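Hard water, small kitchens: the Otbridge softening trial

The engineer who runs the Otbridge water trial keeps the results in a single spreadsheet. The town's supply is hard, and scale is the main complaint. "People blame the heater," she said. "The heater is usually fine. The deposit on the element is the problem."

The trial covers 45 homes fitted with the Steritz unit, an under-sink softener set to regenerate every 1750 liters. Each is checked at 2 months. Residents also log the white dust that dried scale leaves on counters and tables.

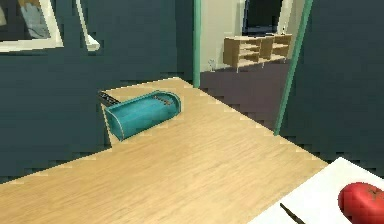 Residents in Pesthorpe, where an earlier unit was tested, were less convinced, one of them writing that the salt refills were a nuisance and the shower door looked the same as before.

She accepts the point about salt. The valve opens too early in low-use homes, she said, and a metered setting would correct it. Water temperature matters more than most owners expect. "Above 60 degrees Celsius, scale forms much faster. Turn the heater down first, then talk to me about softeners."

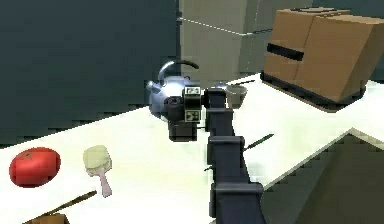 Kettle, cup and toaster on a white countertop.

The next readings are due in July.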